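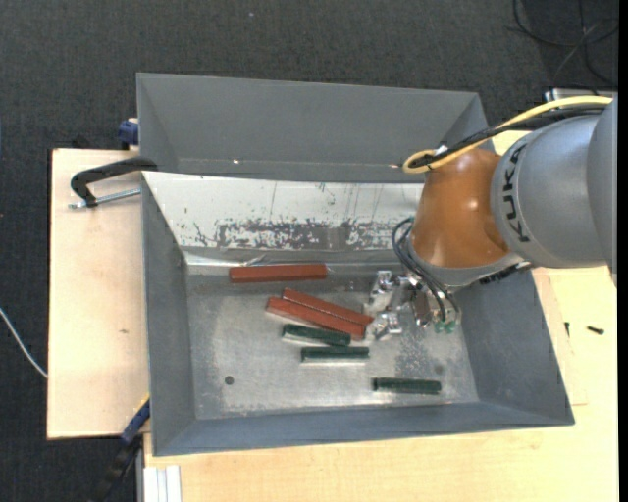 How do you keep a sheet-metal bin from creeping across a wooden table?

Clamp it to a board that is wider than the bin, and retighten the clamps at the start of each day.

Mar 18, 2024
Bench notes, bin corner

Retightened the clamps. The black C-clamp on the left wall had the usual amount of slack in it, enough to satisfy a person walking past and no one else. The blue ones were fine. I have stopped believing in "tight" as a permanent condition. Pale board under the wall, clamp over both, quarter turn past where it feels sensible, then leave it alone. The last person who went half a turn past sensible put a dent in a bin wall that we all still admire.

Sticks. We are down to two colors on this bench, red-brown and dark green, and I'd like to keep it that way. The Jestar set came with a yellow that looked cheerful in the box and then wandered off to prop windows, stir paint and hold the storeroom door. If you find yellow ones, they don't belong here any more. Let them have their new lives.

The green against the silver floor is harder to pick out than I expected when we ordered it. Fine under the big light, gloomy late in the afternoon when the window side goes dull. The red-brown shows up well on the floor and then does its best to vanish against the back, where the metal has gone reddish-brown in streaks of its own. So each color has a place it likes to hide. I looked through the Granström chart for a third option and everything on it is either gray or called something like "pebble."

About those streaks. I tried dish soap and a soft cloth, then dish soap and a less soft cloth, then the Nerero degreaser, which smells of oranges and regret. Result: a very clean stain. My guess is that it rubbed off whatever was stored in there before us, somebody else's guess is rust, and we have each declined to test the other's theory. A fingernail doesn't lift it. No more scrubbing until we decide, please. Half the scratches on that wall look like housekeeping to me.

The floor is scuffed and will stay scuffed. I priced a liner from Grirberg (item 682 in their bench catalog, gray felt, of course) and put it back on the maybe list where it has been since November. Felt would be quieter. It would also collect every crumb in the building, and the slanted walls mean we'd be cutting the corners by hand and swearing at them. Rubber mat: tried an offcut, the sticks stopped sliding entirely and just stayed where they landed, looking smug. Bare metal wins for now.

Small hole near the left side of the floor. It was there when we got the bin. I have been asked what it is for and I say "drainage" in a firm voice. Screws go through it. Sticks don't. If you drop a small screw in the bin, look under the bin first and save yourself the ten minutes I did not save.

How to reset the pile, as the instructions taped up in the other room are for a different bin:

Take everything out.
Wipe the floor with a dry cloth. Wet leaves marks that you will later mistake for sticks in poor light.
Tip the sticks in from low down, over the middle. Don't lay them out. A pile you arranged by hand always looks arranged by hand.
If one rolls off by itself, leave it. They do that.
If one lands standing up against a slope, take a moment to enjoy it and then tip again.

I did 9 resets before lunch. On 7 of them the pile ended up nearer the back than the front, so either the table isn't level or I favor one wrist. Put a level on it: table is off by 2 mm over its length, low at the back. Haven't shimmed it. The shims are in the drawer that sticks, and the plane for fixing the drawer is also in the drawer.

Other business. The white panels leaning at the end of the table are still leaning. They were going to be a backdrop, then a lid, then shelves. They are now furniture in the sense that people steer around them. I moved the stack once and it was back by the afternoon, so it clearly has friends. If they're yours, put a label on them, and if they're not anybody's I'd like the space for a proper rack.

Dark cable on the lower left: keep it hanging down past the clamp and out of the way of knees. Mine found it again today. A strip of hook tape would do it, and there's a roll on the pegboard with almost none left on it, put back with great care by someone who didn't want to be the one to write "hook tape" on the order list.

To order: hook tape. Dry cloths. One more C-clamp, same size as the black one, in any color that isn't gray.

Still open: stain or rust, shims, whose panels.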